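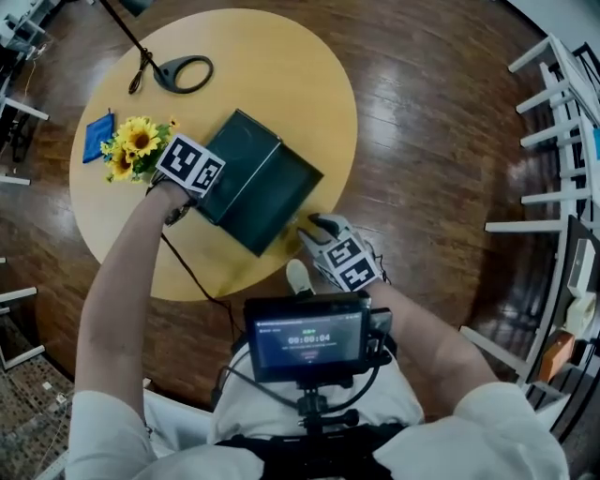
The green box on the round table.

I Got a Perm Again, and I Have Thoughts

August 2, 2024

The last time I had a perm I was in ninth grade and my aunt did it at her kitchen sink, with a towel around my neck and the radio going. It smelled like rotten eggs and I looked like a startled poodle until Christmas. So when I started telling people this spring that I was thinking of getting another one, I got some looks, and I can't say I blame them!

But my hair has been flat for years now. I mean really flat, the kind where you blow it dry with your head upside down and spray the roots and feel pretty good about yourself, and then you catch your reflection in the car window on the way into the grocery store and it's all lying down again. I was spending close to half an hour every morning with a curling iron for something that lasted until lunch. And I have a lot of hair, fine but plenty of it, past my shoulders, so there was always a section at the back that I missed.

I thought about it through most of the winter (I'm slow with these things, it took me two years to get bangs) and in July I finally made an appointment at Mornero, the little salon in Requena across from the bakery. They do a loose wave on big rods, and they'll talk to you first for free, which I liked.

The talk beforehand

I expected a quick yes. What I got was a lot of questions. Had I colored my hair, and with what, and when? Any henna? Did I swim? She took a few strands from underneath, wet them, stretched them a little, and watched how they sprang back. Then she told me that the last few inches were too dry from old highlights and would probably frizz, and that if I wanted waves I'd have to let those inches go.

I went home and sulked for a day. Then I called back and said fine, cut them.

If you have highlights or bleach in your hair, please have this conversation with somebody before you sit down in the chair. I've since read a whole long thread of perm stories, 3,000 comments and counting, and so many of the sad ones start with bleach that the person forgot to mention.

The day itself

I was in the salon for most of an afternoon. First the cut, then a wash with no conditioner, then the rods, which took forever. She used a mix of large and extra large so the waves wouldn't all match, and my scalp was sore by the end of it in the way it gets when you've worn a tight ponytail. Bring something to read that you can hold down low in your lap, because you can't tip your head much. I'd brought a big hardcover and that was a mistake.

The solution still smells. It's better than it was at my aunt's sink, a lot better, but anyone who tells you it smells like flowers has been around it too long. There was one moment when it stung a bit behind my left ear and I almost didn't say anything, being me, but I did, and she rinsed that spot and put some cream along the hairline and it was fine after that.

I paid $205 with the cut, before the tip. I had been quoted $300 at another place, Fesavlow, out by the highway, where they wouldn't give me a price for the cut until I was there. I'm sure they do nice work. I just like to know what I'm paying. 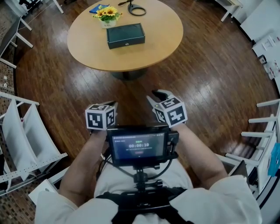
The first week

Don't panic on the first night. My hair looked tight and a bit crunchy and I stood in the bathroom thinking, well, it's the poodle all over again. I wasn't supposed to wash it for two days, or put it up, or tuck it behind my ears, and I hadn't realized how often I tuck it behind my ears until I wasn't allowed to. All day long, apparently.

After the first wash it loosened up so much that I worried in the other direction. By the end of the week it had settled somewhere in the middle, and that's more or less where it has stayed.

What I'm using on it

Not a lot, really. I bought a curl cream from Grollov that the salon had by the register, the one in the squat jar, and it's good but a little heavy for fine hair, so I use a blob the size of a pea and only from the chin down. It was $13 and at this rate it'll see me through to winter. I wash twice a week, scrunch with an old cotton T-shirt, and let it dry while I have my breakfast. No brush at all once it's dry! I use a wide comb in the shower with the conditioner in and that's it. I did buy a satin pillowcase as well, and I can't tell whether it does anything for my hair, but it's lovely to sleep on so it stays.

The one thing I haven't worked out is humid days. The top layer puffs up around my face and I end up clipping it back, and I'd love to hear what the rest of you do about that, especially if your hair is fine.

Would I do it again? I think so, yes. It should last until the new hair at the roots gets long enough to look odd, and for me that's probably sometime after the holidays. I may try smaller rods on the top layer next time, for a bit more lift at the crown. My mother says it takes years off me. My aunt wants to know why I didn't just come to her.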